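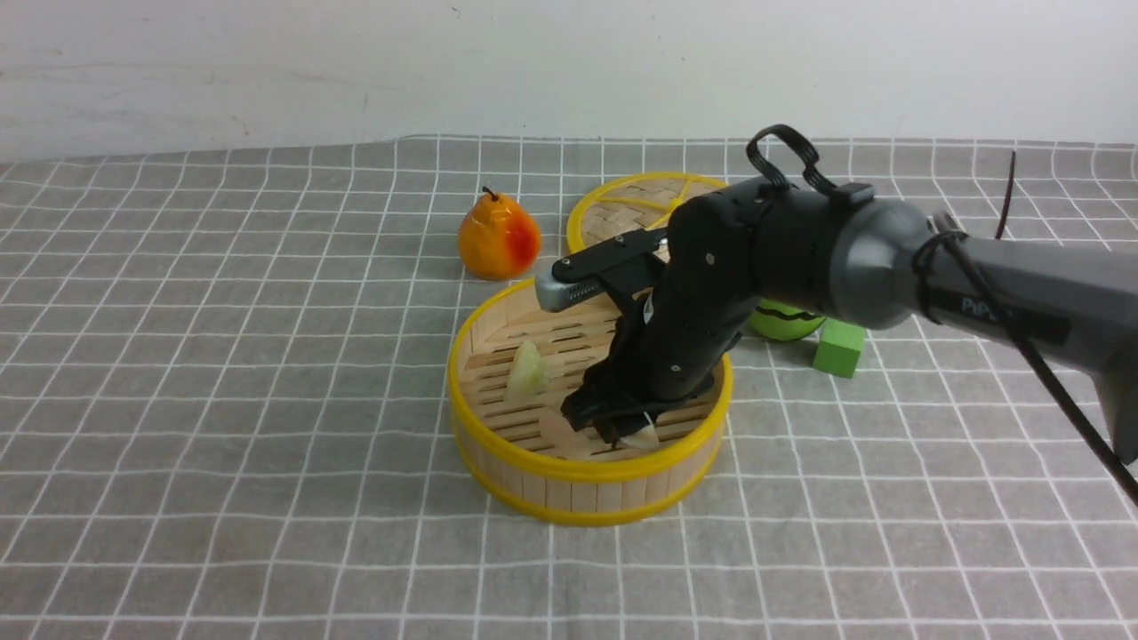 Kitchen walk-through before the supper club season – checklist with my comments

Twice a year I go through our rented kitchen on Durden Street with a clipboard and a pen that mostly works. What follows is the sheet as I filled it in on 19 January 2020, tidied up a bit so Urs Zürcher can read it without phoning me. The next round is in April, after the gas man has been.

1. Exits and floor
Back door opens fully: OK
Path to back door clear: NOT OK, fixed on the spot
Floor mats flat, no curled corners: OK

Flour sacks again! I moved them to the dry store and there's now tape on the floor where they may not stand. Please respect the tape. The new mats are a big improvement, they're heavy and they stay put even when you come flying around the corner with a stockpot.

2. Fire
Extinguisher by the pass, needle in the green: OK
Fire blanket, hanging and reachable: OK
Hood filters clean: NOT OK
Wall behind the wok burner free of grease: OK

I took one filter down and it was sticky enough to hold my glove. They go in the hot soak tonight and I've put Severin Stöckli down for the second set. The blanket was hanging behind a row of aprons last time – it now has its own hook and the aprons live by the lockers.

3. Gas and burners
Shutoff valve turns by hand: OK
Hoses, no cracks or shiny spots: OK
All burners light first try: NOT OK

Left rear needs two or three goes, and I don't like standing there with gas coming out while I click away at it. It's marked with a strip of red tape and it's out of use until the repair people from Datia have looked at it. Yes, that means one burner fewer for dumpling night. We'll manage, we did it last winter with a broken oven as well.

4. Steaming
Steamer pots, handles tight: OK
Bamboo baskets, no mold, no loose strips: OK, one thrown out
Lids fit and lift off without a fight: OK
Long tongs and dry mitts within reach: NOT OK

I always take longer over this part than people think it needs. Steam burns are nasty and they're the most common injury in our little accident book. Every basket gets opened up, held to the light and sniffed (really, sniff them, mold turns up in the smell before you can see it). Then I run a thumb over the slats for splinters and look down at the floor strips, as food gets stuck in the gaps. 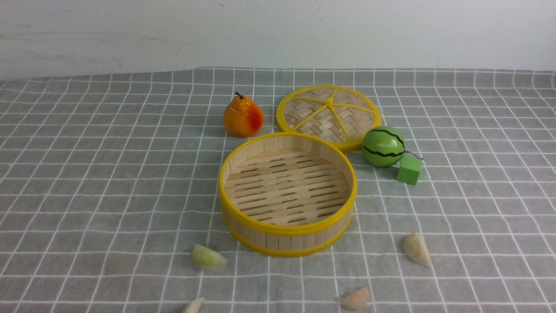

The one I threw out had a split floor strip, and I'd rather buy another than fish bamboo out of somebody's bao. Air them with the lids off to the side, please, and don't stack them until they're dry all the way through. As for the mitts, there was one pair and it was damp. A damp mitt is worse than none, so I've ordered more from Vikine and we keep a spare pair in the drawer.

5. Cold storage
Walk-in at 4 degrees or below: OK
Door seal closes on a strip of paper: OK
Inside release works: OK
Everything labeled: NOT OK

I let myself be shut in to test the release, with Severin outside finding it much too funny. There were 12 tubs without a date on them. I kept the ones I could trace and the rest went in the bin.

6. Knives and electrics
Knives on the rack, none loose in drawers: OK
Mixer guard in place: OK
Cords, no tape repairs: NOT OK

The Nair rice cooker has tape on its cord. Who did this? It's unplugged and sitting on my desk until it gets a proper new cord.

7. First aid
Box complete: OK after refill
Burn gel in date: OK
Emergency numbers by the phone: OK

Blue plasters were down to two, so I topped them up to 29 from the stock in the office.

Still open: hood filters, left rear burner, mitts, rice cooker cord. Urs, the burner is yours, the Datia number is on the inside of the office door.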